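Trosongate Halls Refurbishment Programme
Interim progress report to the Trerum Fund
Prepared by Yuzhen Wei, Programme Manager

1. Purpose of this report

The report covers the second period of the grant and sets out work completed, spending to date and matters on which the Fund's agreement is sought. It should be read with the cost schedule sent in February.

2. Work completed

Repairs to the roof and gutters at Ulow Hall are finished. Slates on the north slope were in poorer condition than the survey had suggested, and a further section was stripped and relaid. The extra cost was met from contingency. The new boiler has been installed and passed its inspection, and the old oil tank has been taken away.

At Du Street Hall, the kitchen has been rewired and the accessible toilet is in use. Work on the side ramp began late while the position of a water main was confirmed with the utility company. The ramp is now expected to be ready before the autumn bookings begin.

3. Interior works

Interior finishes were chosen after two open evenings at which residents could comment on samples and drawings. Most of those who replied asked for dark flooring and paler joinery. Several regular hirers also asked that chairs be stored closer to the main room, and the layout of the store has been changed to suit.
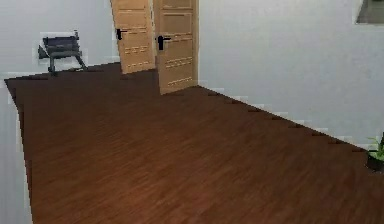

Figure 1. Computer-generated view showing dark brown wooden flooring and light wooden doors.

The flooring contract has been let within the sum allowed. Boards will be delivered once the heating has run for a full month, as the supplier requires. Decoration of the entrance and the small meeting room will follow.

4. Use of the halls

Ulow Hall stayed open in part throughout the works. A total of 751 people attended activities there during the period, including the lunch club, the evening language classes and a new parent and toddler morning. The Du Street dance group moved to the school gymnasium and will return when the main room is handed back.

5. Finance

Spending stands at 85 per cent of the sum released. Professional fees are slightly above forecast – the result of the additional roof inspection – and savings on electrical work have covered the difference.

6. Matters for agreement

The Fund is asked to approve the transfer of the remaining furniture budget to the side ramp, and to accept a revised completion date for Du Street Hall. A detailed note on both requests is attached. The next report will include the final account for the roof and the first set of heating bills.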